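Report of the Visit to the Mestov Equipment Recovery Works, Kukmont

Prepared for the Karnard Institute of Further Education by Kalkidan Mekonnen, Department of Computing and Office Technology

Purpose of the visit

A party of seven from the Institute visited the Mestov works at Kukmont on August 12, 2019. The visit was arranged at the invitation of Polyxeni Kouris, who manages the works, following correspondence between the two bodies that began in February. The Institute holds a store of desktop computers withdrawn from its teaching rooms, and the Department had been asked to report on how such equipment is received, opened, sorted and prepared for further use elsewhere. A second aim was to gather material for the hardware unit of the certificate course, which at present relies on diagrams for much of its content.

Reception and goods inwards

The party was met at the main gate by Mrs Kouris and by Fuad Seyoum, supervisor of the component hall. After a safety talk and the issue of overshoes and wrist straps, the visit began in the goods inwards bay. Equipment arrives on pallets and is logged by consignment. The bay can take 300 desktop computers before the overflow store has to be opened. Each unit is weighed and inspected for damage to its case, and a paper slip is attached which stays with it until it leaves the building or is broken down for parts.

Mr Seyoum explained that consignments from schools and colleges tend to be of one model throughout, and that this is a considerable advantage to his staff. A mixed consignment from an office clearance may take two days to sort, whereas a uniform one can be passed forward on the morning of its arrival. He asked that the Institute keep its own machines grouped by model in the store. Mains leads and keyboards should be boxed apart — loose leads on a pallet are the most frequent cause of delay in the bay.

The component hall

The greater part of the morning was spent in the component hall, where cases are opened and the parts inside are examined. Desktop towers are laid flat with the side panel taken off, so that the motherboard, power supply and drive cage can all be reached without turning the case again. The hall staff regard the processor socket as the part most easily spoiled by careless handling. The contacts are fine and cannot be straightened economically, and a board with a damaged socket is sent for materials recovery whatever the state of the remainder.
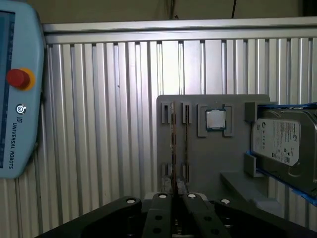
Grey plate with holders for computer components.

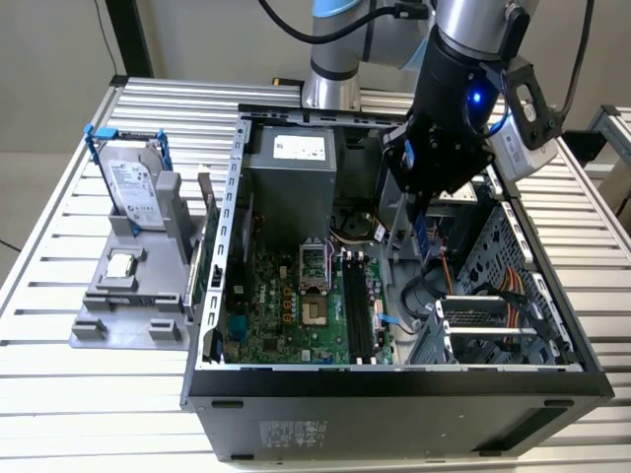
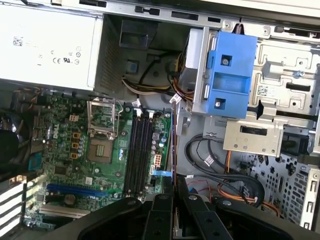 Desktop tower with its side panel removed and the processor socket open.

Members of the party asked how memory is dealt with. Modules are taken out before the board is inspected, placed in antistatic trays and tested on a separate bench, where Kiros Assefa gave a clear account of the procedure. Modules that pass are labelled by capacity and speed. Those that fail are tried once more in a different board, in case the fault lies with the slot, and are then set aside. Mr Assefa remarked that dust on the contacts accounts for a good many failures at the first attempt, and he recommended that our students be taught to clean contacts before they condemn a part.

Power supplies are not opened at Kukmont under any circumstances. They are tested under load as sealed units and either kept or sent away. The party noted this with approval, as the Institute's own rule is the same and has occasionally been questioned by students.

Data and storage

Drives are removed to a locked room to which visitors are not admitted. Eldana Woldegiorgis, who is responsible for records, received the party in the adjoining office and described the paperwork. A certificate is issued for each drive erased or destroyed, bearing the serial number of the drive and the consignment number of the computer from which it came. Certificates are sent to the donor within two weeks. Mrs Woldegiorgis confirmed that the Institute may remove its drives beforehand if it prefers, but observed that the consignment sheet must then say so plainly.

Stores and onward supply

The afternoon was given over to the finished goods store. Rebuilt computers are held here by model on Masson racking, with spare boards, fans and cables in drawers beneath. The labelling is good and could well be copied in our own store room. The party was less satisfied with the lighting at the far end, where drawer labels were difficult to read, and Mrs Kouris stated that new fittings were on order.

Matters for the Institute

The Department recommends that the withdrawn computers be offered to Mestov as a single consignment, grouped by model, with their drives left in place and certificates requested. It further recommends that a small number of towers be kept back for the certificate course, so that students may open a case and identify the principal parts at first hand.

Mr Seyoum has offered to receive student parties during term, provided that notice is given in writing and that each student wears closed shoes. Applications should be sent through the Department office. The Institute records its thanks to Mrs Kouris and her staff for their time and for the lunch provided.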